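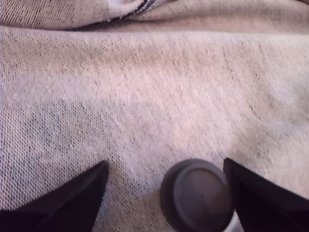
Thursday, after lunch

Second go at the madder bath, and I'm much happier than I was last week. Rizal Wibisono left me the rest of his ground root from Hotine (bless him, I'd only asked for a spoonful!) so I weighed out 300 g and let it soak overnight in the big enamel pot, lid on, window open a crack.

Brought it up slowly this morning and held it just under a simmer for 2 hours. I did wander off to answer the phone and it crept higher than I like - the bath went a bit brown at the edges, so whoever uses that burner next, please turn it down further than feels sensible. The knob sticks.

8 skeins in, all from the Zondwood wool, mordanted with alum on Monday's recipe. The thin ones took color fastest and are a lovely brick shade while wet. The thick ones look patchy near the ties, which I'm fairly sure is my fault for knotting them so tight. Looser figure-eights next time, and more of them.

Left everything to cool in the pot. Rinse tomorrow, and don't pour the bath away - I want to try it again for a paler pink. Still need to ask Hartono if they have any more alum.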